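Search this manual
Enter keyword or fault code
Go

January 26, 2020
By Amancay Mansilla

Section 7. Fabric snag faults on the Avden four-finger gripper

7.1 When this section applies

Use this procedure when the controller reports fault 191 (finger position not reached) or fault 81 (wrist load out of range) during a textile sorting job. Both faults have the same usual cause at the Indville cell: cloth caught between the fingers or pulled up over the gripper body. Fault 191 stops the fingers only. Fault 81 stops the whole arm and locks the wrist brake.

If both codes are logged, treat the event as fault 81.

CAUTION: The fingers can close without warning when a snag comes free. Keep hands away from the fingertips until step 3 is complete.

7.2 Clearing the snag

1. Press the stop button on the pendant. Do not use the soft stop on the screen – it leaves the finger drives powered.

2. Write down the fault code and the job number. The log is overwritten after 700 cycles.

3. Turn the finger supply switch to OFF and wait for the amber lamp to go out.

4. Open the wrist camera view on the pendant. Look for cloth lying over the gripper body as well as cloth near the tips. Heavy knits tend to ride up over the body, where the finger sensors cannot detect them.
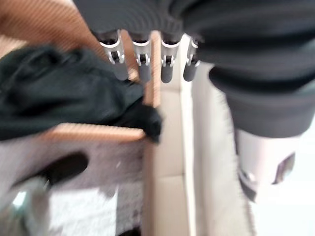
5. Support the weight of the cloth with one hand before you release anything. A knit item hanging from the wrist can hold the load reading high enough to keep the brake locked.

6. Lift the cloth up and away from the finger brackets. Never pull it down past the tips. A downward pull can drag the rubber off a finger, and a tip lost in the sorting area will not be found by the Ivov software.

7. Check each bracket slot for threads. Remove threads with the plastic hook, part 3515. Do not use a blade.

8. Move each finger by hand through its full travel. It should move freely and stop without a click. If one finger is stiff, go to 7.4.

9. Take out any item that is draped over an edge or wedged beside a box. Place it back in the source pile with no part hanging over.

7.3 Restart

1. Turn the finger supply switch to ON.

2. Select Home Fingers. Wait for all four to report.

3. Select Zero Wrist Load with nothing touching the gripper.

4. Run one empty cycle at low speed, then resume the job.

Note: Zeroing the load while cloth is still attached clears fault 81 but hides the extra weight. This was the cause of the August stoppage at Rivadeneira, where the arm ran most of a shift with a sleeve wound into the second finger and burned out the drive.

7.4 Repeat faults

If fault 191 returns within the same job, stop and replace the stiff finger as a unit. If fault 81 returns with no cloth on the gripper, the load sensor needs service. Lock out the cell and leave the wrist brake on – do not release it by hand to move the arm clear.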